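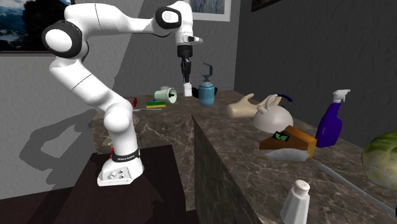 September 30, 2019

Day 20 of cutting down on salt and I am properly fed up of porridge. I know, I know, it was my own idea. I'd got through a whole bag of Kulura crisps in the car and then felt so thirsty and puffy all evening that I swore off the lot, and I've stuck to it (mostly!) ever since.

Breakfast was toast with the unsalted butter, which I've sort of stopped minding. Lunch was soup from Breathnach's and I forgot to ask what was in it, so goodness knows. It tasted lovely, which is a bad sign.
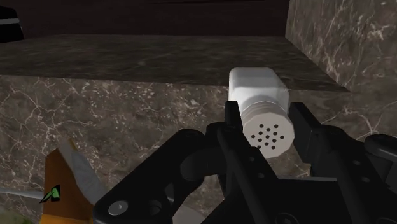 Supper was better. I did the potatoes with lemon and a great heap of black pepper, plus the last of the chives from the back step, and went back for seconds. Then I wanted something sweet and ate 16 grapes standing at the fridge, does that count as a pudding?

Rained till four. Walked to the library and back between showers, handed in the Pleltine book with more than 20 pages unread, and caught the 531 home from the chemist when it came on again. Must ring about the boiler. Must also find my other glove before December, it's turned cold early on this side of the hill.

Bed now, with a hot water bottle already!

Comments

Grapes definitely count. I have mine frozen.

Try a splash of vinegar on the potatoes, you won't miss the salt at all x

Which soup was it? The leek one is VERY salty.

Contact | © 2019 Kamow Diaries | Back to top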